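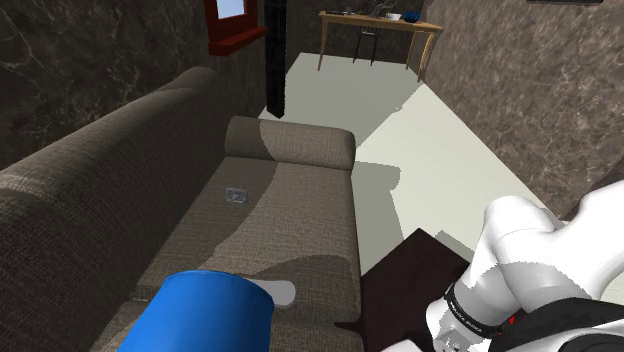
Workshop notebook, Karkden Cycle Works, Dunstead
August 5, 2020
Entry by Ayantu Habte. Read and initialed by Kam-wah Hsueh.

Subject: Mak frame, steel, lugged. Alignment after rear triangle repair, and first wheel for the same bicycle.

The frame was returned to the bench this morning with the new drive-side chainstay brazed in place. Kam-wah Hsueh carried out the brazing and left the flux on overnight. It was soaked off in hot water before any measuring was done. The joint at the bottom bracket shell is clean on the upper side. On the lower side there is a small gap in the fillet at the lug point, which has been marked in pencil and is to be filled before paint.

Alignment was checked on the surface plate with the bottom bracket clamped. The head tube is true to the shell. The seat tube leans very slightly to the non-drive side, within what this shop accepts on a frame of this age, and it has been left alone. The rear dropouts were out. The string test showed the drive-side stay sitting inboard of the other, which agrees with what Kam-wah expected from the way the stay pulled as it cooled. It was brought out by hand with the long bar in small steps and checked after each one. Four pulls were needed. Dropout faces were then set parallel with the alignment tools.

The derailleur hanger was checked last. It required one correction. Thread is good; a tap was run through it and through both eyelets.

Brake bridge: the replacement stay changes nothing here, but the old bridge had been drilled off center at some point before the frame came to us. The customer has been told and wishes it kept. The caliper will be centered with a shaped washer. Washer to be made from the bar stock in the second drawer.

Wheel. Rear hub is the Gruditico, 36 hole, serviced in May and stored since. Bearings feel smooth with the axle nuts at working tension. The rim arrived without a usable figure from the supplier, and two were measured here with the rods. Measurements agreed. Spokes were cut and threaded to suit, laced three cross, and brought up evenly over five rounds. The build notes on the tag say to stress by hand after the third round and again at the end, and this was done. The drive side took up well. The non-drive side has two neighboring spokes that read lower than the rest, at the valve hole. I have left them for Kam-wah to look at, as I suspect the rim joint and would prefer a second opinion before adding tension.

Weights, for the record and without the skewer: hub 417 g, bare rim 600 g, spokes with nipples 286 g.

Note on the tension meter. It was compared with the reference spoke before the build and read high by one division. The same error was found after the build, so all readings on the tag have been corrected by one. The meter should go out for calibration once this order is closed. Until then, please write the correction on the tag and not in the margin of this book, where it was missed on the last pair of wheels.

Paint. The customer has asked for the original dark green with cream head panel. The decals date from 2000 and were replaced once already, so there is no reason to save them. Tracings were made of the down tube lettering and are in the job folder — the seat tube band was too worn to trace and will have to be drawn again from the catalog page.

Outstanding:
Fill fillet at lower lug point (Kam-wah).
Inspect rim joint and the two low spokes (Kam-wah).
Make brake bridge washer (Ayantu).
Face and chase bottom bracket shell after paint, not before.
Order headset cups; the lower one is pitted and should not go back in.

Added later, K.H.: Rim joint inspected. There is a slight step on the inner wall, none on the braking surface. Low spokes brought up a quarter turn each and the wheel remains true. Accepted. Fillet to be done with the next batch of brazing.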